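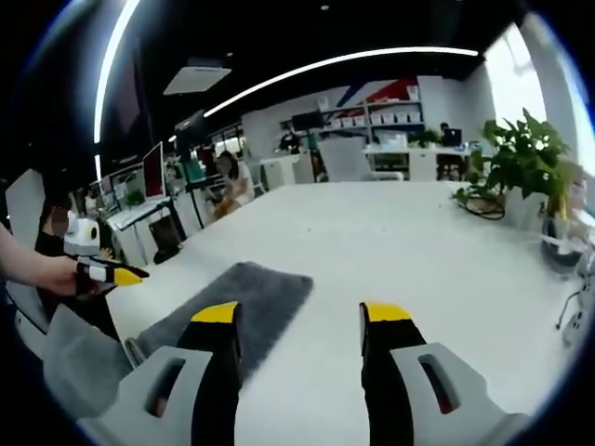
Dark gray towel on the white table, set at an angle.

Vellow Textured Utility Towel, dark gray
Reviewed Saturday, October 6, 2018

The Vellow is sold as a gym towel. I bought it from Garnden in September to use as a work surface on a shared office table in Skisville, and most of this review covers that use. The table top is smooth and white, and small parts skate on it. I had been using a cotton bath towel before this, with the usual result of lint in everything.

Construction. The pile is short and dense. One face carries an embossed pattern of wavy, leaf-like shapes, and there is a lighter gray trim. The embossing is shallow enough that a sheet of paper laid on it can still be written on with a ballpoint, if you press moderately. A fine pencil will go through. The zipper pull on the edge belongs to a flat pocket meant for a key or a card. I would have preferred the version without the pocket, but Garnden had it only in pale blue.

Weight. Listed at 300 grams. My kitchen scale agreed to within the width of the needle. The extra mass compared with a thin microfiber cloth is useful, as the towel stays where it is put and the corners do not curl up after folding.

Grip. With the patterned face up, the plain face is against the table. It holds against light sideways pressure and lets go under a firm push. On a glass surface at home it slid much sooner. If you need a fixed mat, buy a rubber-backed one. For sorting screws, opening a device, or resting something with a finish you care about, the Vellow is adequate.

Absorbency. I poured 200 milliliters of tap water onto the center from a measuring cup. The first part beaded on the pile for a few seconds and then went in. Nothing reached the table underneath, although the plain face was damp to the touch. Drying over a chair back took from lunch until the next morning, which is slow. The pocket was the last part to dry and should be left unzipped.

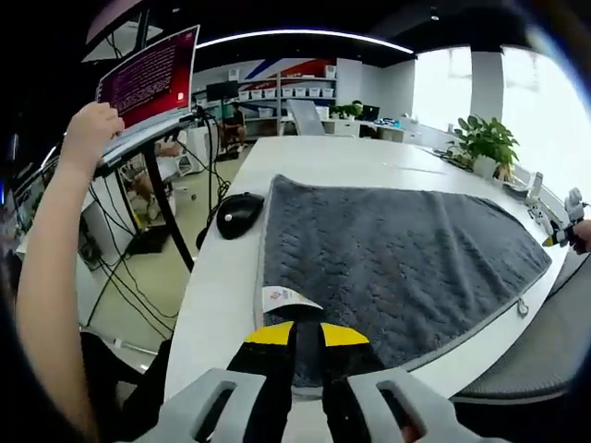

Washing is where I have reservations. The tag asks for a cool cycle and no softener. I followed that for the first wash and the water came out gray. By the third wash it was clear. A white sock that went in by mistake on the second cycle is now a gray sock. The embossing has lost a little of its edge but remains easy to see, and the trim has stayed flat, with no puckering along the stitching. I have since washed it in the same load as dark shirts with no further trouble.

Lint. Low after the first wash, moderate before it. A lint roller drawn across the new towel picked up enough dark fiber to show clearly on the sheet. Wash it before placing it near anything with a fan.

Comparison. The closest alternative I have tried is the Liao bench cloth, which is thinner, has a plain weave, and costs $13. The Liao dries faster and sheds nothing — it also slides on a smooth table and gives no cushioning at all. I keep the Liao for wiping and the Vellow for laying things on. Garnden claims the Vellow is good for some 200 washes. I have no way to confirm that.

Color. Dark gray against a white table makes bright metal parts easy to find. Black screws are another matter, and for those I turn the lighter Liao cloth out and work on that.

Smell when new: faint, gone after one wash.

Rating: 4 out of 5. One point off for the dye.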